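Urkatstead notebook, chores bench
November, started 9:20
Present: me, Clotilde, Jad (until his coffee ran out)

The question on the whiteboard is still "can it do chores yet," underlined by Didier, who doesn't do many himself. After the dish towels we're on bags. Task for the week: open a soft bag, take out whatever is in it, close it, leave the bag where a person would leave it. My nephew does all of this except the closing.

Plan was to use the plastic crate first as a warm-up. Clotilde pointed out that we have been warming up on the crate since spring. Crate retired to the shelf.

Zippers, then. The trouble with a zipper is that it needs two hands' worth of opinions: one to pull the tab, one to keep the fabric from coming along for the ride. A stiff suitcase gives you the second hand for free. A padded woven bag gives you nothing. Push on it and it sulks into a new shape, and the grasp point you picked a moment ago is now somewhere inside a fold.

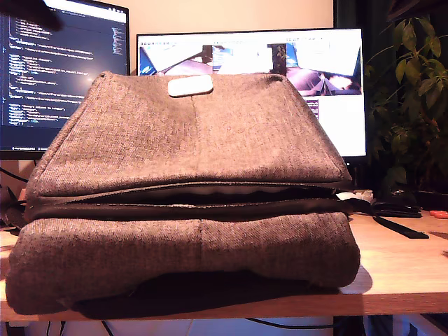

Can a machine unpack a bag by itself yet?
Sometimes, if the bag is already open and the thing inside is stiff and near the top. Starting from a closed zipper, ours needs a person standing by to rescue the tab.

Numbers, before I forget them. The log folder now holds 136 attempts on soft bags. The last block was 7 attempts, 4 of them good by Jad's rules, which say a zipper counts as open if a hand fits through. Whose hand was not specified. Clotilde has small hands and is generous. To be fixed before Bastien puts the figure on a slide.

Failure notes:
- Tab found, gripped, lost at the first corner. The corner is where all zippers go to argue.
- Strap mistaken for a handle. Lifted the strap with great confidence. Bag stayed put.
- Whole bag dragged toward the front of the desk. I hit stop. Yannick says it would have recovered. Yannick wasn't standing next to it.

11:45. Changed the approach height and slowed the last part of the descent. Also turned the bag so that the base faces front, which Tessier (the planner, not the street) likes better for reasons it keeps to itself.
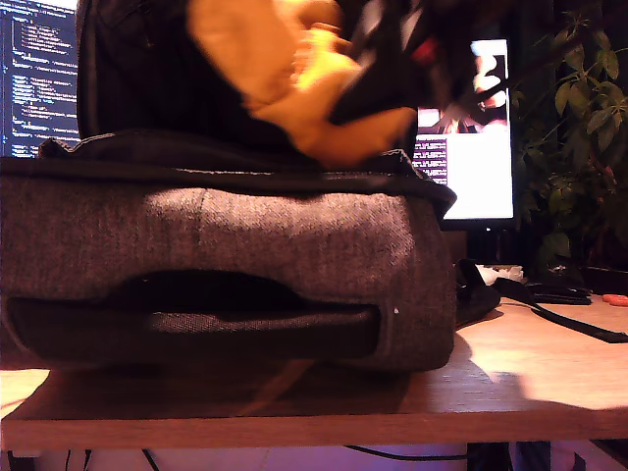

Bag on its back, base to the front, gripper moving above it.

After lunch: run 3233 crashed on load, my fault, old config. Reloaded, fine.

Jad wants to try the Gito fingertips, the rubbery ones. They pick up lint like a lint roller, so at least one chore would be solved.

Answer for Didier if he comes by: towels, mostly. Bags, with supervision. Closing the zipper again, ask in the new year. Bench time is booked until 4 and the crate is not to come back down. Clotilde has the label maker.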